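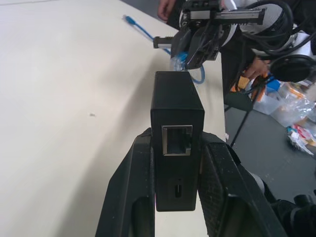

To: shop-automation list
Subject: Re: Re: two-arm cells for cable work, is it time yet?

Replying to the message from Friday, which I'll quote in pieces so people on the digest can follow.

> We do final assembly on small network boxes at the Lultari plant. Most of
> it is boring and most of it is already fixtured. What is left is the
> cabling before burn-in. Somebody picks up the unit, plugs in the network
> cable, plugs in USB power, sets it in the rack, and does the next one.
> My manager saw a demo and wants to know if we can put a robot on it by
> the end of the year. Can we?

Short answer: you can put a robot on it. I would not promise your manager that it will keep up with the person who does it now.

We have been working on nearly the same job at Foltico since June. One arm holds the box upright, the other holds the cable by the plug and brings it down to the unit. Two arms, two parallel grippers, a plain table and no fixture. We left the fixture out on purpose, because with a fixture you don't need most of what we are trying to learn. If your units all come the same size and will stay that way for a couple of years, stop reading here and buy a fixture and a single arm. It will be cheaper and you will be done sooner.

> The demo showed it plugging in a connector in a few seconds. It looked
> solved.

The insertion itself is the part that demos well. Once the plug is in the jaws at the right angle and the port is where you think it is, pushing it in is not that hard. The trouble is in everything before that.

Picking up the plug. An RJ45 plug is small and clear, and cameras do badly with clear plastic. Ours finds the cable well enough by its blue jacket and then has to work out where the plug is and which way the latch faces. If it grabs the plug with the latch rolled to one side, it has to put it down and try again, or turn it with help from the other gripper. A person does this with a thumb and doesn't notice doing it.

The cable. It pulls. A stiff patch cord with a loop in it will push the plug a few degrees off while the arm is moving, and what you measured at pickup is no longer true when you get to the port. We tried softer cord and it helped a lot. Your customer may not let you change the cord.

Holding the box. We use rubbery pads on the fingers and they are fine on matte plastic. But the fingers cover part of the box, and if they close over the face with the ports you have nothing to plug into. The grip has to be chosen with the next step in mind. This took us longer than the insertion did.

USB-C. Smaller slot, less room for error, and on a lot of units there is a pinhole next to it. Keep that in mind if you plan to search for the port by touch.

> What kind of numbers are people getting? I can't find any that aren't
> from a vendor.

Here are ours, for what they are worth. Over the last stretch we logged 1,435 attempts at the network plug alone. Of those, 129 failed in a way that needed a person to step in. That sounds decent until you put it next to a manual station, where somebody might drop a plug now and then and pick it up again without stopping the line. The failures came in bunches too. A new spool of cable gave us a bad morning, and so did moving the table lamp.

We have not run the USB step enough to give a number I would stand behind.

On labor, we have 2 people near the cell whenever it runs. Part of that is because we are still changing things every day, but don't plan on zero. Someone has to reset it, clear the table and bring it parts.

> Is anybody using one of the general-purpose setups, where you show it
> the task instead of programming it?

Yes, that is how ours works. You run the arms by hand through the task many times and train on the recordings. It is good at the loose parts of the job, like going and getting the cable from wherever it landed. It is weaker at the last few millimeters. We ended up adding a simple force check for the final push, written the old way, and that did more for us than another week of recording. I have heard the Solberg people went the same route with hose fittings, but they can tell it better than I can if they are on here.

One thing to watch when you record: have more than one person do it. Ours all came from one operator at first, and the arms learned to come in from the same side every time, including when there was cable in the way.

> We also have a Pament cell sitting idle. Could we start with that?

If it is a single arm, use it for loading the rack. Rack loading is a dull pick and place, your boxes are light, and it will show your manager something running. Leave the cabling with the people for now, and get your designers to look at the port spacing on the next version. A little more room around the network port would help the assemblers today and a robot later.

As for the end of the year, I would say yes to a trial on one product and no to taking anybody off the bench. Ask again after you have 3 months of logs from your own parts.

Happy to send our log format to anyone who wants it. It's a spreadsheet, nothing fancy. Write me off list, the attachment limit here is too small.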